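Setting Up a Shared Workroom for Several Users

Guidance for tenants of the Kivthorpe units, Rutherford Road. Reference 1153.

This page explains how to arrange the furniture, storage and walkways of a shared workroom before it is brought into regular use. It applies to the ground-floor rooms at Kivthorpe and to the larger rooms at Daltden. Tenants of the Nilelton annexe should follow the separate guidance for carpeted rooms.

Before you begin

Clear the floor of boxes and packaging. Obtain a tape measure, masking tape, a step stool and a copy of the room plan, which is held at the reception desk. Two people should be present whenever shelving is moved. Allow 30 minutes for measuring and the remainder of the morning for moving furniture.

Step 1. Mark the walkways

Use masking tape to mark a clear route from the door to the foot of any staircase. The route must remain free of chairs, bags and cables at all times. Where people will be wearing backpacks as they work, leave additional width at the corners and beside shelving.

Step 2. Place the shelving against the walls

Shelving units should stand against a wall, with their feet level. Heavy equipment belongs on the lowest shelf. Small objects may be kept higher up, provided that they can be reached without climbing. Units should not be placed directly beneath an air conditioner, and the top shelf must be kept clear of light fittings.

White shelving is preferred in the ground-floor rooms, where it suits the pale ceiling and shows up dark equipment well. It may be used against painted walls and against brick.
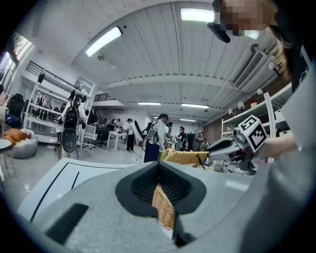 Step 3. Position the tables

Tables should be placed so that a person standing at one does not block access to the shelves. Check this with the room in use, as a layout that appears generous on the plan can prove narrow once several people are on their feet.

Step 4. Arrange seating

Office chairs should be returned to their places when not in use. Spare chairs and poufs are to be kept at the side of the room, clear of the marked route.

Step 5. Provide baskets for loose items

Wicker baskets are suitable for light articles. Do not overfill them, and do not leave them on the stairs or at the foot of the railing.

Step 6. Final check

Switch on all the lights and walk the full route from the door. Remove the tape once the layout has been agreed, and return the amended plan to reception by the end of August.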